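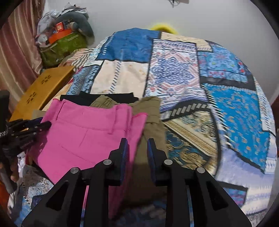
Kumudini Karunaratne wrote back that Simwood's filter "catches nearly everything", and asked why we hadn't said so in July. We hadn't said so as we couldn't get the same result. In our own trial it let through 6 of 34 infected attachments, 3 of them plain macro files any old scanner should stop. Solico blames our mail server settings. Maybe. Two changes they asked for are in and the score hasn't moved.

The Dikon office is still unpatched. I would hold the second payment to Solico until the retest is done and the logs are in our hands.

Sakda Sukprasert
2020-11-16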